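第六讲 挂衣工位的布置、标定与日常维护

本讲以Sturkero实训间的挂衣单元为对象，讲三件事：工位怎么摆，夹爪和相机怎么标，平时坏了先查哪里。控制算法放在下一讲，今天不涉及。实训分组名单由Precious Lagman保管，换组找她登记。

一、单元的组成

本单元包括衣架杆、待挂衣物、机器人本体、工位电脑和供电走线五部分。任务配置存放在Drokari任务库中，编号2049，开机后核对编号，编号不符时停止操作，先重新载入配置，再做回零。

衣架杆是全单元的位置基准。底座的位置用胶带在地面标出，标记磨掉了要当场补贴。搬动过衣架之后，以前存的示教点一律作废，哪怕目测已经放回原处。

二、开机前的摆放

1. 衣架底座对齐地面标记，用手轻推立柱，有晃动就拧紧底部螺钉。
2. 横杆上留出落钩的空位，宽度不小于100毫米。衣物之间靠得太紧，新挂的衣架会把旁边的推歪。
3. 衣架钩口朝向统一，衣物肩线理平，有帽子的把帽子翻到后面。
4. 地面线缆沿墙走，手臂活动范围内的线要收拢或压住。插线板的插头逐个按紧。
5. 急停按钮按下再旋开，确认工位电脑上状态有变化。

三、末端的检查

末端有两种：多指手和两片式夹爪。两者都抓衣架，但抓的位置不同，检查内容也不一样。

多指手：逐指做张开、握拢各一遍，看有没有某一节迟滞。指节缝里容易卡衣物纤维，用软毛刷沿关节方向清，不要用压缩空气往里吹。

两片式夹爪：先看连杆端部的螺钉，有松动的用扭矩扳手复紧，再看两片指板闭合后是否对齐。指板内侧有油污时用无纺布蘸酒精擦，晾干后再上电。线缆从壳体出来的那一段要留余量，手腕转到极限时不能绷直。

四、作业中的观察

操作时要同时看头部视角和腕部视角。头部视角用来判断衣架、横杆和周围物品的关系，腕部视角用来判断钩子在夹爪里的姿态。
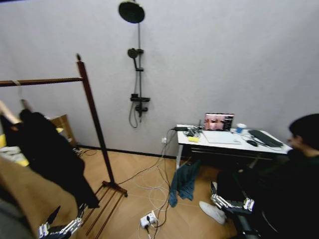
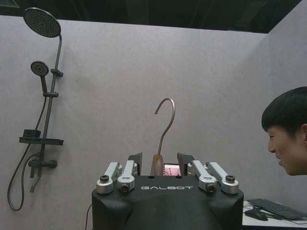
夹爪夹持木衣架，钩口在指板上方 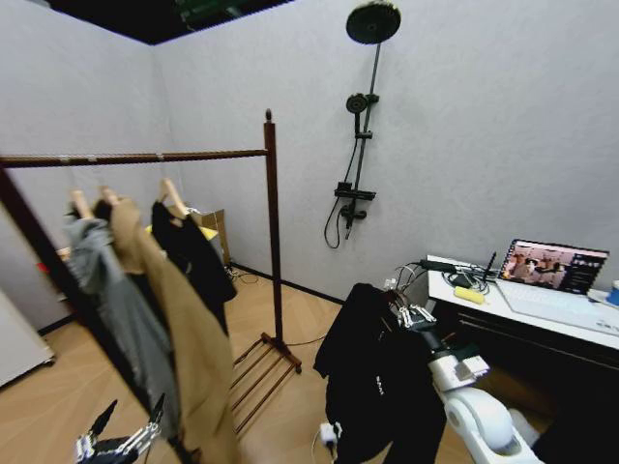 Normunds Butkienė看完讲义初稿后提出，第三节的顺序应当反过来，先查线缆余量，再查螺钉。按他的说法，线缆绷紧时手腕会带一点偏载，这时复紧的螺钉过几个班次又会松，学员会误以为是扭矩给小了。他还建议把复紧时的手腕角度写进记录表，不然两组人的数据没法比。

这条意见已经采纳，记录表从本学期起增加“手腕角度”一栏。第三节的文字暂时没有改，实操时以记录表上的顺序为准。

五、落钩点的标定

手眼标定用Patine标定板。标定板固定在横杆的高度，不要放在桌面上做，桌面高度的结果拿到横杆上用，误差会放大。采集姿态时腕部要有明显的转角变化，只平移不转动的数据解出来不稳定。

标定完成后做空钩试验：

1. 取一个不带衣物的衣架，低速移到横杆上方。
2. 下降到钩口越过横杆，停住，用直尺量钩尖与横杆的水平间隙。
3. 间隙偏小，把落钩点向外移，每次最多移2毫米，移完重做。
4. 空钩连续通过后，换薄衣物，再换长外套。长外套下摆会摆动，松手前要等它停下来。

松手以后手臂先竖直下退，再水平撤出。直接水平撤，手指容易勾住衣领。

六、常见故障

衣架在夹爪里转动：先查指板内侧是否沾了油或绒毛，再查夹持位置是否偏离衣架中心。最后才考虑加大夹持力，木衣架夹得过紧会留压痕。

落钩后衣物滑落：多半是肩线没理平，回到第二节第3条。

腕部画面卡顿：检查线缆接头，更换后重新做空钩试验。报错51在本单元的含义是相机数据超时，处理时先断开任务，再插拔接头，不要带着任务热插拔。

手臂在同一位置反复停下：看是否有线缆或衣物下摆进入了活动范围，清开后从回零开始，不要从断点继续。

七、维护记录

每次下课前填写。螺钉复紧、指板清洁、标定结果各占一行，没做的写“未做”，不留空。更换零件要写清来源，Sadowski的备件袋用完后，袋子上的标签剪下来贴在记录表背面。

课后作业：按第五节做一次完整的空钩试验，交间隙数据和调整过程。下一讲之前交到实训间门口的文件盒。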